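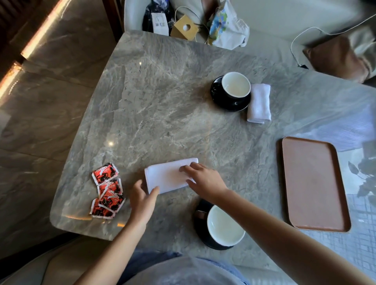
Charting a tennis match by hand takes a pencil, a sheet of paper and a little practice before you try it courtside. You need to be sure of which box a serve goes to and which end each player is on, and you can work that out at any table. Lay a white cloth napkin down folded into a neat oblong, press it flat with both hands, and you have a court. The torn red-and-white sugar packets from your coffee will do for players. Put one at each end, play through a game in your head, and call out the side of each serve: right side at 0-0, left side at 15-0 or 0-15, and so on. When you can do that without stopping to think, move on to the sheet.

What you need

A clipboard
Two pencils (ink runs if it rains)
A chart sheet, either ruled by hand or printed
A watch, if you want to note the time at each change of ends

At Porudlow we use the Fudusell sheet, which has one row per game and a small box for every point. Lined notebook paper works too. Rule a narrow column down the left for the server's initial and leave the rest of the row for points. Allow extra space in each row, as a game with several deuces will fill it quickly.

Step 1: Fill in the top before the warm-up ends

Write both players' names, the round, the court surface and who won the toss. Note which hand each player uses. Mark the sun and wind with an arrow. You will want those later when you try to work out why one end was so much harder to serve from.

Step 2: Learn the marks

Keep the list short at first. These are enough for a full match:

1 - first serve in
2 - second serve in
A - ace
D - double fault
W - point ended with a winner
U - point ended with an unforced error
F - point ended with a forced error
f or b - forehand or backhand

Write the serve mark first, then how the point ended, then the stroke. So "1Wf" is a first serve in and a forehand winner. Put a line under the mark if the server lost the point and leave it plain if the server won it. You then don't need to write the score after every point, because it can be counted back from the row.

Step 3: Mark the point, then look up

Write as soon as the point ends and have your eyes back on the server before the next toss. If you miss one, put a question mark in the box and carry on. Do not try to reconstruct it during the next rally or you will miss that one as well. A chart with four question marks is still useful. A chart that has slipped a point out of line isn't.

Step 4: Check the score at the end of each game

Write the game score at the right of the row when the players change servers. If your row says 40-30 and the umpire has called game, you have dropped a point somewhere. Add a question mark at the end of the row and start the next game clean.

Step 5: Decide what counts as an unforced error

Everyone draws this line in a different place. The rule I use: if the player was balanced, had time, and chose the shot, the miss is unforced. If they were stretched, jammed or late, it is forced. Whichever rule you pick, keep to it for the whole match and for both players. Parents charting their own children tend to be generous with one side of the sheet.

Step 6: Add it up

Leave the totals until after the match. Start with first serve percentage: first serves in, divided by all points served, times 100. At club level, 60 is a good number to aim for. Next, work out points won on first serve and points won on second serve separately. The gap between these two often says more than the ace count does. Then total winners and errors by stroke.

How much to chart

One match tells you how someone played on one afternoon. Eight matches will start to show habits. Last season I charted the Porudlow first team home and away, including both trips to Skarncombe, and ended up with 1,936 points on paper. The clearest thing in all of it was that our second doubles pair, who both believed they lost matches at the net, were losing them on second serve returns from the backhand side. They spent March working on that.

If you share charts with another club, agree on the marks first. Haworth uses E for every error, forced or not, so their sheets can't be added to ours without guessing.

Storing the sheets

Number each page, write the final score across the top and keep a match's sheets clipped together. A plain folder for each season is enough. If you copy the totals into a spreadsheet, hold on to the paper. Somebody will want to look up a single game sooner or later, and the totals won't have it.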